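Chips going stale before the date on the bag
Last updated: September

Posted by Jurkness

I buy chips for the house in multipacks and keep them in a cupboard over the stove. Over the summer the open ones have been going soft by the next morning, and lately even sealed bags taste a little flat when I open them, well before the printed date. The bags look fine from the outside. I fold the top over twice and put a clothespin on it, same as I have always done.

Is the cupboard the problem, or the clothespin? And can soft chips be brought back, or should I throw them out? I don't want to buy a set of special containers if a cheaper fix will do.

Groltano

Both, but the cupboard more than the clothespin.

Chips go soft when they take in moisture from the air. They go flat or bitter when the oil in them gets old, and that happens faster with heat and light. A cupboard over the stove gets warm every time you cook, and steam goes up into it. The sealed bags keep the steam out but they don't keep the heat out. Move everything to a low cupboard on the other side of the kitchen, or a closet if you have one that stays cool.

For open bags, press the air out first, then fold the top down tight to the level of the chips and clip it with something wide. A clothespin only holds the middle inch and the corners stay open. A binder clip is better, and two of them on a big bag is better still. Small bags are the easy way out. You open one, finish it and there is nothing to store.

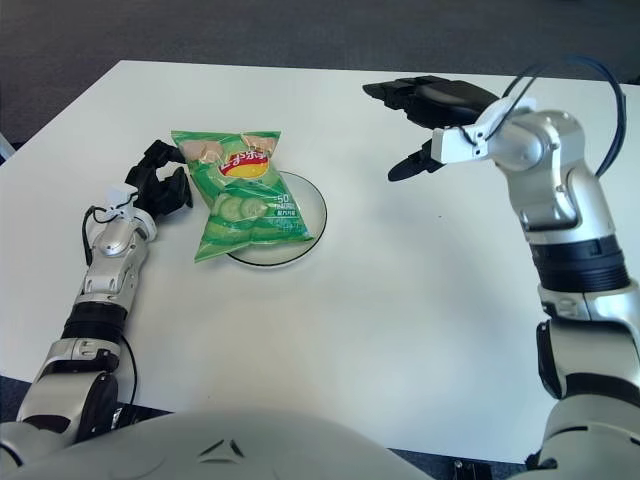

Size of bag aside, don't leave chips out in a bowl and then pour the leftovers back in with the fresh ones. They have been sitting in kitchen air and they will soften the rest. Put them in a separate jar with a tight lid.

To bring soft ones back, spread them in one layer on a baking sheet and put them in the oven at 317. My dial is digital and runs a bit hot, so yours may want 325. Give them 8 minutes, then let them cool all the way before you decide if it worked. They crisp up as they cool. Plain salted ones do well. Flavored ones can brown on you because of the sugar in the seasoning, so check those early. If they smell like old paint or crayons, the oil has turned and the oven won't help. Throw them out.

Yao

just put them in the freezer. been doing it for years, bag and all. they dont freeze hard and you can eat them right out of there

Rendden

The freezer does work, but squeeze the air out and put the chip bag inside a zip bag or they pick up the smell of whatever else is in there. Mine tasted like onions once.

I would skip the microwave. People suggest it and it is fine for a handful on a paper towel, but a plateful comes out chewy in the middle and scorched at the edge. Never put the bag itself in, the lining on most of them is metallic.

On the dates, the one printed on the bag assumes it was kept somewhere cool and dry. Store shelves in a hot window can do the same thing your cupboard is doing, so if a sealed bag is flat after you move them, try buying from a different store before you blame the brand.

Related
Keeping crackers crisp in a humid kitchen
Can I freeze tortillas after opening?
Cooking oil smells like crayons
Best way to store nuts long term
Brown sugar turned into a brick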